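# Grasping thin stems with a wrist-mounted camera

Group project report, second draft, 2/10/25

## Summary

The task was to have a robot arm take single artificial roses from a basket and place them upright in a narrow black container. Control used the wrist camera only. Our group handled the grasp detector and the placing routine; the arm controller was inherited from last year's class and left unchanged.

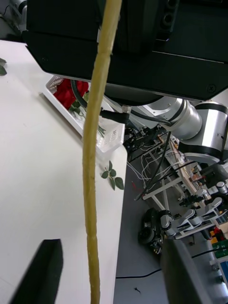
*Report by Peiyu Long and Flynn Goodwin. Supervisor: Dorota Makowska. Marked draft to Azucena Trujillo by the end of May.*

## 1. Starting point

Last year's group worked with blocks and cups. Their detector, Grimshaw, fits a box around an object and closes the gripper across the shorter side. A flower stem gives a poor box. It is long, thin and slightly curved, and the leaves widen the box at heights where there is nothing firm to hold.

We replaced the box with a line fit. The new module is called Ferine. It looks for long green or yellow-green edges that run in pairs, joins them into a centre line, and returns a grasp point and an angle. Leaves are rejected by width. Loose sprigs on the table are rejected by length, although the length limit had to be set by hand and is the weakest part of the module.

## 2. Training data

The first data set held 1398 labelled stills from the wrist camera. Neusa Andrade wrote the labelling page and checked every label where two of us disagreed. Most disagreements concerned stems that crossed inside the basket. We agreed to label the nearer stem only and to leave the other as background.

Stills in which the floor was visible past the table edge were kept in. Removing them improved the score on paper but made the detector react to cables when the arm was near that side of the table.

## 3. Placing

Placing is harder than picking. Close to the container, the bloom takes up much of the view and the stem is often too blurred for the line fit. Ferine then returns either nothing or a short false line on a petal fold.

The placing routine, Lellex, therefore stops using the stem once the red area passes 60 per cent of the picture. From that point it tracks the rim of the container, which is dark against the white surface and has straight edges. The stem position is taken from the last good fit and carried forward using the joint readings.

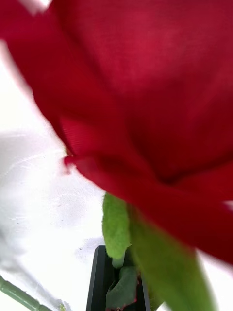 *Fig. 2. Wrist camera view of the bloom over the black container.*

Two faults remain in this stage:

- A leaf inside the container can hide part of the rim. Lellex then shifts the estimated centre away from the leaf.
- Strong light on the white surface washes out the petal edge, so the red area is measured too small and the switch comes late.

The first fault can be reduced by fitting the rim as four straight sides and ignoring any side with a large gap. Flynn has this working on recorded stills but has yet to run it on the arm.

## 4. Logging

All runs were recorded with Canditz, the class logging tool. It stores the camera stream and joint readings in separate files with separate clocks. We lost 2 lab sessions to a clock offset before adding a shared start mark. Future groups should add the mark before recording anything.

## 5. Remaining work

1. Run the four-sided rim fit on the arm.
2. Replace the fixed length limit in Ferine with one scaled by the distance to the table.
3. Repeat the placing runs with the blinds closed and the lamp in one position.
4. Send the label rules to Neusa for the shared folder.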